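Progress report to Skurholm, second period
Project: Nestari printed plugs and wall plates
Prepared by Saimi Laitinen, Tekotix
For the attention of Waltraud Haberkorn
Tuesday, January 14, 2025

Where we are

You asked for a short report with the bad news left in, so I have tried to write one. The square plug and its plate now exist in a form I would be willing to show a customer on a good day. The other shapes do not. We have spent the money set aside for this period and have one usable pair of parts to show for it, plus a lot of offcuts and a clearer idea of what was wrong with the original plan.

The plan, you may remember, was to print everything in house and sell the plates and plugs to training centres as a set for fitting practice. I had doubts about the set in November and I still have them. The plan assumes that the training centres want many shapes. The two we have spoken to properly wanted one shape that fits well and keeps fitting after a term of use. I think they are right and I would like us to talk about it before the next payment is agreed.

Printing

We printed 166 plugs in the period. That figure looks healthy until you know that it includes every test piece, every change of settings and a long run in which the corners lifted and all of it went in the bin. Please do not quote it to the board as output.

The blue material is staying. It prints more evenly than the white we began with and the corners come out sharper. It does mark, though. Pale streaks and specks show up on the top face, and small pale dots turn up inside the hollow in the middle. They are ugly more than harmful, as far as we can tell, but I was told at the start that a wipe would deal with them and I have yet to see a wipe deal with them.

I am less relaxed about the sides. The sloping facets were put in to save material and give people something to hold. The saving is real but small. Whether anyone finds the shape easier to hold is a claim in the design notes with no test behind it, and I have asked for that line to be taken out until there is one.

The plates

Hinrichs cut the grey plates. The quality is good, the edges are straight and I have no complaint about the work. I do have a complaint about the delivery, which came in two lots with the second well after we needed it. They say we changed the drawing. We did change the drawing, once, and it was a change to the paperwork and not to the opening.

We mount the plates upright on white wall panel. Lying flat on a bench, almost any plug will drop into almost any hole, and the first results we sent you were taken that way. I would now set those aside. Standing the plate up is closer to how the training centres will use it and it is a good deal less flattering.

Fit

We ran 528 insertions with the upright plate, using plugs from the last 20 good prints. Six plugs were withdrawn along the way, all for the same fault at the rim, where it stands out past the rest of the body. I have left their results in the total. Taking them out makes the numbers prettier and I do not think we have earned that.

What we learned is fairly plain. A plug that arrives square to the opening goes in. One that arrives slightly tilted tends to catch on the rim, and pushing harder does not help. The overhang was meant to act as a stop. It does that job, but it also leaves very little room for error at the start. I asked for a version with a softened rim in November and it has been drawn but not printed.

Lining up is awkward for another reason. Once the plug is close to the plate it covers most of the opening, so there is only a narrow dark strip above the top face and a sliver at each side to judge it by. A thin guide line on the plate would be cheap and might help. "Might" is as far as I will go.
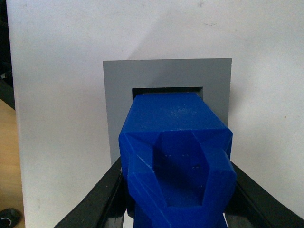
Money

The material budget is used up. The plates came in on the quoted price, but the second delivery cost us printer time we had already booked, and I have charged that to this period. There is nothing left over to carry forward. I have not asked Hinrichs for anything back and do not expect to get it if I did.

What I would like to do next

Print the softened rim and run it against the present one, upright, with the same people doing the counting. Stop work on the other shapes until that is finished. Put the guide line on one plate only and see whether it changes anything.

I would rather not promise the full set for the spring. Nestari is a good name and the brochure looks very nice, but it shows parts we have not made, and I would be grateful if it did not go out again in that form.

What I need from you

A yes or no on pausing the other shapes. A decision on whether the next payment can be moved from shapes to testing. If the answer to both is no, please tell me soon, as the printer is booked by the month and I will have to fill it with something.

Saimi Laitinen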